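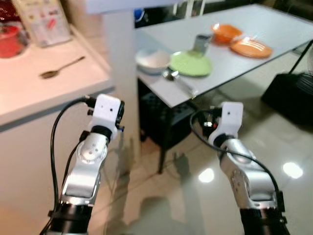
Metal spoon on a white counter.

Informal table setting

Last updated: October 9, 2025

An informal table setting is the arrangement of plates, cups and utensils used for ordinary meals at home, in canteens and in most casual restaurants. Household guides usually present it as a reduced form of the formal setting, with the fork to the left of the plate and the knife and spoon to the right. How closely people follow this outside the guides is disputed, and much of what is written on the matter repeats earlier writing without checking it.

Definition

There is no agreed definition. Some writers use the term for any setting with fewer than 4 utensils, while others include a bread plate, a salad fork and a second glass, which would cover a good many dinner parties. The Listivell handbook, a guide for catering students, calls a setting informal "when all pieces can be carried to the table in one trip." The test is easy to remember but depends on the tray.

A related term, "family setting," describes a table where plates and utensils are stacked in the middle and diners help themselves. Etiquette writers tend to leave it out altogether. It may well be the most common way of laying a table in homes with children, although no survey is known that settles the question.

Claims about origin

Popular accounts often say that the fork-left, knife-right pattern goes back to a rule at court, after which it spread downward to ordinary households. The court varies from one account to another, and so does the century. A simpler explanation is that most people are right-handed and prefer to cut with that hand. This is plausible, but it does not explain the spoon, which is also placed on the right in countries where soup is rarely served.

The saying that a knife blade must face the plate "to show peace" is similarly hard to trace. It appears in souvenir booklets from the museum kitchen at Skusaldale, where it is described as more than 200 years old. The booklets give no source. Visitors are told that a blade turned outward could start a quarrel, a story also told there about spilled salt, crossed knives and empty salt cellars. 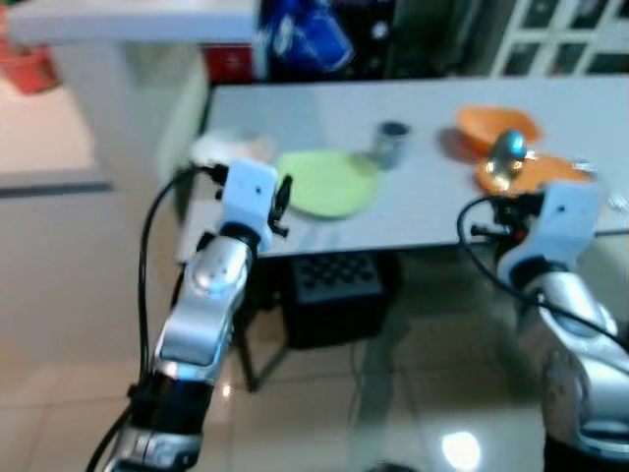 Setting a table for everyday use is affected by the room at least as much as by custom, a point most guides skip. Advice written for a dark dining table with a cloth does not carry over well to a modern kitchen. A white tabletop above a glossy tiled floor, as in the photograph, gives a bright background on which pale dishes stand out very little, and the usual advice to choose white plates "because they go with everything" begins to look thin. Hard floors also bear on the choice of material, as anyone who has dropped a bowl on one will know.

Color of plates

Few parts of the subject have attracted more confident claims than plate color. Blue plates are said to reduce appetite, red plates to slow eating, and green plates to encourage people to take more vegetables. Magazine articles often present all of these as settled.

The evidence offered is weak. A trial at the staff canteen in Flerkport, still quoted on cooking sites, compared green plates with white ones and reported that diners on green plates took more salad. It involved 40 diners and lasted 2 days, and the salad on the second day was different from the salad on the first. The canteen later went back to white plates when the green ones were scratched. No follow-up was made.

A more modest claim, that diners find it easier to see food on a plate of a contrasting color, is better supported by common sense. Even so, it says little about how much they will eat.
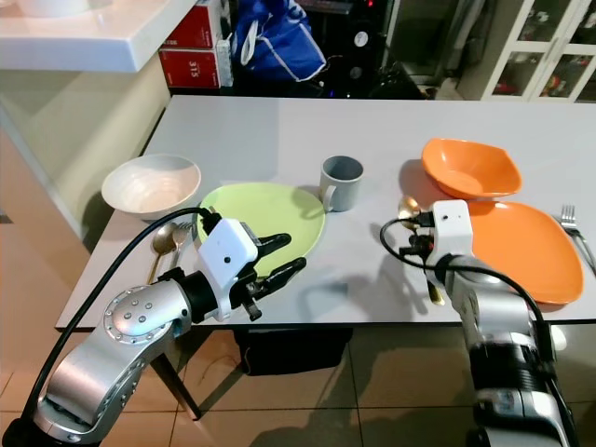 Cups and mugs

Older guides place the cup and saucer to the right of the spoons, with the handle pointing toward the diner's right hand. The mug, which has no saucer and is often filled at the counter before it reaches the table, does not fit the scheme. Some recent guides assign it a position above the knife. Others say it should be brought in only with the coffee.

The tableware seller Hegarty prints a diagram inside its boxed sets that puts the mug at the upper left, next to the fork. The company describes this as "the traditional position." No earlier guide appears to show it there, and a left-handed diner is the only person likely to find it handy.

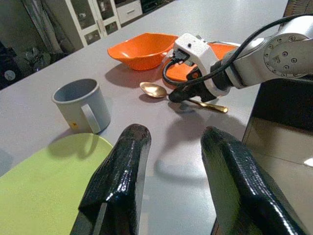
The diagram has nevertheless been copied widely, and it now turns up in lesson sheets and on paper placemats with the same wording. Later writers have then pointed to the placemats as proof that the custom is old. A December supplement to the Listivell handbook repeated the claim and was withdrawn after readers asked where it had come from.

Teaching

Laying a table is taught in some schools as part of home economics, and in early childhood classes as a sorting exercise. Supporters say it builds patience and good manners. The first claim is hard to measure, and the second partly circular, given that knowing where the fork goes is commonly listed among good manners in the first place. Children do seem to learn the pattern quickly when the outlines are printed on a mat. Whether they still use it once the mat is taken away has received less attention.

See also: Place mat; Flatware; Canteen; Table manners

Categories: Dining etiquette | Tableware | Articles needing better sources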